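Reading Room > Short Fiction > Work and Its Instruments

The Guidance Note

May
By Siwan Hughes

1. Purpose of this statement

The following statement is provided at the request of the Review Office of Hostus and concerns the withdrawal of Guidance Note 4, as it applied to the domestic collection known as Kulkarni. I was at that time the Senior Reviewer for bedrooms. I have been asked to confine myself to matters within my own knowledge, and I have endeavoured to do so.

The Kulkarni collection consisted of recordings of household tasks made by contributors in their own homes. Each contributor wore a small camera at the forehead and carried out a task in the ordinary way. The recordings were sent to us, reviewed, labelled and passed to the Tolari group, whose system learned from them. It was the function of my section to determine whether a recording showed the task properly done. A recording that did not was marked Unsuitable, and the contributor was not paid for it.

2. The standard

Guidance Note 4 defined a made bed. I was its principal author. It ran to 20 pages and was regarded within Hostus as a thorough piece of work. It required that the duvet be squared to the mattress, that pillows be set parallel to the headboard, and that no hand remain in contact with any item for longer than was needed to place it. This last provision was known as the lingering clause. It had been inserted at the request of the Kolex office, which handled payments and wished the recordings to be shorter.

I did not at the time consider the clause to be unreasonable. A hand at rest on a pillow teaches a machine to rest its hand on a pillow. That was the sentence I used in training new reviewers, and I recall that it was generally written down.

3. Contributor 1186

Contributor 1186 joined the collection late in the summer. We did not hold names. The contributor submitted bed recordings only, at the rate of one each morning, and I came to know the room as one knows a waiting room. My reviewers marked the first of these recordings Unsuitable under the lingering clause, and then the second, and so on through the month. The contributor did not appeal. The recordings continued to arrive.

It is the practice that a contributor with a long run of refusals be referred to the Senior Reviewer, who may close the account. The referral reached me towards the end of an afternoon. I opened the most recent recording, intending to watch enough of it to sign the form.

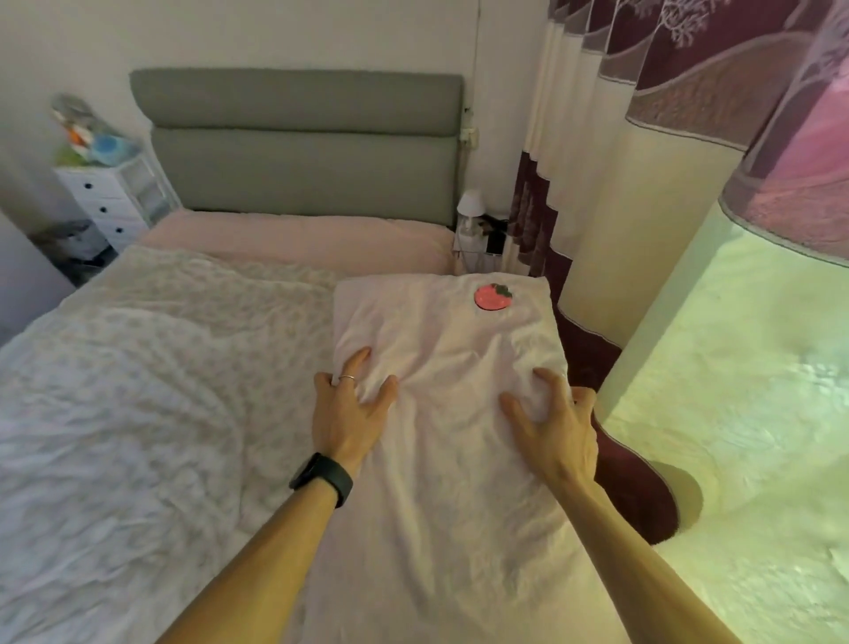
The form for closing an account has a box headed Grounds, and I had already written the number of the clause in it. I then stopped the recording in order to note the time, as the form also requires. Both hands were pressed flat into a white pillow with a round pink fruit embroidered near the top of it, and the duvet beside them was still rumpled from one end to the other. I had written in the Note that the duvet was to be attended to first. I could think of no source for that instruction other than the way my mother had done it. I looked at the ring, and at the black band on the wrist, and I found that I had left the Grounds box and was writing nothing at all.

I let the recording run on. The hands stayed where they were for some while, moved outward, and came back. The contributor then drew the duvet up without much interest and the recording ended.

I watched the earlier ones in order. I should state that this was outside my duties and that I did it in my own time, with the lights in the corridor going off behind me. In each of them the pillow came first. In each of them it was pressed and smoothed for a good deal longer than a pillow requires, and the rest of the bed was made in haste, as a person signs the last pages of a lease.

4. The decision

I have been asked by the Review Office what I believed I was looking at. I did not know then and do not know now. It was put to me by a colleague that the contributor was grieving, and by another that the contributor had misread the instructions and supposed the pillow to be the whole of the task. Either may be so. The recordings carried no sound, and it is not the business of a reviewer to supply what is absent from them.

What I was able to say, and did say in my memorandum to the Tolari group, was that the bed in every recording was made. It was slept in by somebody and it was made again the following day. The standard had been written by a person who had looked at 4 show homes and a hotel. I recommended that the lingering clause be struck out, that the order of tasks be left to the contributor, and that 1186 be paid for the full run.

The first two recommendations were adopted. The third was referred to Kolex, where I understand it remains.

5. Subsequent events

I visited the Tolari workshop in the spring, at their invitation, to observe the system making a bed. It had by then been trained on the revised collection. It performed the duvet competently and squared it better than I should have done. It then set down the pillow, and laid both hands upon it, and kept them there.

The engineer in attendance apologised and said that it was a known fault and was down for correction. I asked how long it generally went on. He said that it varied. We stood and waited for it - there was a kettle on in the next room, I remember, and he did not go to it - and after a time the hands moved outward, and came back, and lifted.

I was asked to sign the visitors' form, which has a box for Observations. I wrote that the bed was made.

Signed,
Senior Reviewer (Bedrooms), Hostus

Comments

tamworth_reader
I did three years in claims assessment and the Grounds box gave me a proper chill. Do they ever get paid? I need to know that Kolex coughed up.

Plover
Liked it, though I'd have ended it at section 4. The workshop visit felt a bit expected to me. The lease line is very good.

M. in the back row
Disagree with Plover, the engineer not going to the kettle is the best bit of the whole story. Also my nan did the pillows first and the duvet last, and she'd have had words with the author of Guidance Note 4.

Plover
Fair enough about the kettle.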